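Rindomeck Allotment and Garden Society
Minutes of general meeting, Jan 28, 2001, back room at the Mercado

Present: 22 members, Kristýna Zelenák in the chair. Apologies taken as read.

Last minutes. Agreed, one correction: the Werow gate is on the north side not the south.

Water. Bill in, 809 for the year. Up again. Long discussion re leak by the bottom tap. Kristýna to ring the water board AGAIN. Hoses off at dusk till it's fixed.

Sheds. Quote from Flimico for new roof felt, 299 all in. Two members thought this steep, one offered to do it himself if someone holds the ladder. Vote: take the quote. Carried.

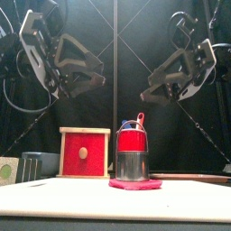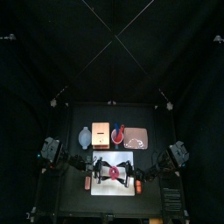 Both: table and the two arms over it.

Seed order. Forms back to Kristýna please, late ones will not be chased. Early potatoes short this year so put a second choice. Onion sets as before.

Path to Werow. Still flooding at the dip. Some 2 tons of gravel wanted, price to be got. Barrow owners asked to lend for the day.

Bonfires. Complaint from the houses behind. Rule is after six only, nothing painted, no carpet. Reminder to go on the gate.

Summer show. July, date to follow when the hall has replied. Marrow class stays, scones moved to the morning. Judge for the sweet peas needed, sugestions welcome.

AOB. Key to the tool store missing since the autumn, please check coat pockets. Plot by the hedge is vacant, next on list to be be offered it. Compost delivery blocked by parked cars, leave the turning clear.

Next meeting same room. Closed early, heating off.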